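# How Fruit Protects Itself: Skins, Peels, Rinds, and Scales

*A Prurnine Learning Library explainer for readers in grades three through five. Written by Renata Wysocka.*

A fruit has an important job. It holds the seeds of a plant and keeps them safe until they are ready to grow. To do this job, a fruit needs a good outer covering. Some coverings are as thin as paper. Others are so hard that a person needs a heavy knife to cut them.

This explainer describes the coverings of fruits, what they are made of, and how they help the plant. Words in **bold** are listed again at the end with their meanings.

## What is a fruit?

In everyday speech, a fruit is something sweet that people eat as a snack or a dessert. Scientists who study plants use the word in a different way. To them, a **fruit** is the part of a plant that grows from a flower and holds the seeds. This means that tomatoes, cucumbers, and pumpkins are fruits, even though they are often served with dinner.

A fruit begins as a small part at the base of a flower called the **ovary**. After the flower is pollinated, the petals usually dry up and fall. The ovary starts to swell. Inside it, the seeds grow. The wall of the ovary becomes the wall of the fruit.

## The three layers

The wall of a fruit has a special name, the **pericarp**. In many fruits the pericarp has three layers.

1. The outer layer is the skin. It is the part that touches the air, the rain, and the sunlight.
2. The middle layer is often the thick, juicy part. In a peach, this is the part that people eat.
3. The inner layer is closest to the seed. In a peach, the inner layer is the hard, wrinkled pit, and the seed is hidden inside it.

The layers are not the same in every fruit. In an orange, the middle layer is the white, spongy part under the colored peel. The inner layer forms the thin walls of the segments, and the juice is held in tiny sacs inside them. A grape has a soft wall all the way through, so the layers are hard to tell apart.

## What does a covering do?

### It holds water in

Most fresh fruits contain a great deal of water. Without a covering, that water would escape into the air and the fruit would shrivel. Many fruits have a layer of natural wax on the outside. The pale, dusty coating on a blueberry or a plum is one kind of wax. It is called **bloom**, and it can be rubbed away with a finger.

### It keeps germs and mold out

Mold grows well on wet, sugary food. A whole, unbroken skin makes it difficult for mold to get in. When the skin is torn or bruised, mold has an easier path. This is the reason a cut apple spoils sooner than a whole one.

### It makes the fruit hard to eat too early

An unripe fruit does not yet have seeds that are ready to grow. If an animal ate it at this stage, the seeds would be wasted. Many young fruits are green, so they are difficult to find among the leaves. They may also be sour, bitter, or very firm.

### It sends a message when the fruit is ready

As many fruits ripen, the green color in the skin fades and other colors appear. Red, orange, yellow, and purple skins are easy for birds and other animals to notice. The animals eat the fruit and may carry the seeds to a new place. The plant cannot walk, but its seeds can travel a long way in this manner.

## Thin skins

Cherries, grapes, blueberries, and tomatoes have thin skins. These skins stretch as the fruit grows. When heavy rain falls on ripe cherries, the fruit may take in water faster than the skin can stretch, and the skin may split. Cherry growers watch the weather closely during the harvest.

Peaches and apricots have thin skins covered with tiny hairs. The hairs may help to keep water from sitting on the skin and may make it harder for small insects to reach the fruit. A nectarine is a kind of peach that grows without the hairs.

## Peels and rinds

Citrus fruits include oranges, lemons, limes, grapefruits, and mandarins. The colored outside of a citrus peel is dotted with very small pockets of oil. When a peel is bent, some of these pockets break and the oil sprays out. The oil gives the peel its strong smell, and many insects avoid it.

The thickness of a citrus peel depends on the kind of fruit. A mandarin has a peel that comes away easily by hand. A pomelo has a very thick peel with a deep layer of white padding beneath it.

Melons have a tough covering called a **rind**. A watermelon rests on the ground while it grows, and its rind protects it from soil and small stones. The side that touches the ground often has a yellow or cream-colored patch where the sunlight did not reach.

## Scales, spines, and bumps

Some fruits have coverings that look more like armor than like skin.

A pineapple is made from many small fruits that grow together into one. Each section on the outside of a pineapple was once a separate flower. A rambutan is covered with soft, bending hairs. A durian has hard, sharp points, and people who harvest it often wear gloves and helmets.

The dragon fruit grows on a climbing cactus. Its skin carries leafy flaps called **bracts**, which are also known as scales. The skin is smooth between the scales and can be cut easily with a table knife. The inside may be white or deep pink, and it is filled with small black seeds that are safe to eat. Dragon fruit flowers open at night, when moths and bats may visit them, and they usually close the next day.
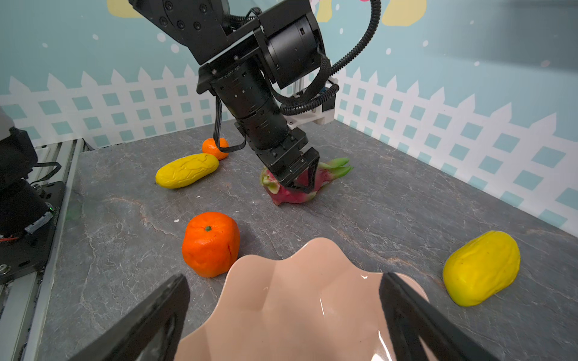
## Shells and husks

The hardest fruit coverings belong to plants such as the coconut palm. A coconut sold in a store is often brown and hairy, but this is only the inner part of the fruit. On the tree, it is surrounded by a thick **husk** made of tough fibers with a smooth skin on the outside.

The husk has two uses. It softens the landing when the coconut falls, and it traps air so that the coconut can float. Coconuts can drift across the water and begin to grow on a new beach.

Walnuts also have an outer husk. It is green and fleshy at first, and it splits open as the nut ripens. The juice of the husk leaves a dark brown stain on the hands that is difficult to wash away.

## How people use fruit coverings

Fruit coverings are useful in homes and factories. Orange and lemon peels are cooked with sugar to make candy and marmalade. Coconut husks are made into rope, doormats, and brushes. Dried gourds, which have hard rinds, have been used as bowls, bottles, and musical instruments for thousands of years.

Peels that are not used may be placed in a compost pile. Thin skins break down quickly. Citrus peels and coconut husks take longer, and it helps to cut them into small pieces first.

## Activity: Watching water leave a fruit

The following activity takes 7 days. An adult should do all of the cutting and peeling.

**Materials**

- Two mandarins of the same size
- Two small plates
- A kitchen scale
- A notebook and a pencil
- Two labels

**Steps**

1. Wash and dry both mandarins.
2. Ask an adult to peel one mandarin and to set the peel aside.
3. Place each mandarin on its own plate. Label the plates "Peel" and "No Peel."
4. Weigh each mandarin without its plate. Write the two weights in the notebook.
5. Put the plates side by side in a dry place, out of direct sunlight.
6. Weigh both mandarins at the same time each day. Draw what each one looks like.
7. If mold appears on either fruit, stop the activity and ask an adult to throw the fruit away.

Do not eat the mandarins used in this activity. Wash your hands after touching them.

**Questions to think about**

- Which mandarin lost more weight?
- Where did the water go?
- Would a lemon give the same result? Would a grape?

## Safe eating

Fruit should be rinsed under running water before it is eaten or cut, even when the peel will be thrown away. A knife can carry dirt from the outside of a melon to the inside. Soap should not be used on fruit.

Some coverings are good to eat, including the skins of apples, pears, and grapes. Others are too tough or taste unpleasant. Children should ask an adult before tasting the skin, seeds, or pit of a fruit they do not know.

## Words to know

**Bloom:** a pale coating of natural wax on the skin of some fruits.

**Bract:** a special kind of leaf that grows near a flower or on some fruits.

**Fruit:** the part of a plant that grows from a flower and holds the seeds.

**Husk:** a dry or leafy outer covering, often found around nuts and coconuts.

**Ovary:** the part of a flower that grows into a fruit.

**Pericarp:** the wall of a fruit.

**Rind:** a thick, tough outer covering, such as that of a melon.

*Teachers may copy this explainer for classroom use. The next title in the Prurnine Learning Library is* How Seeds Travel.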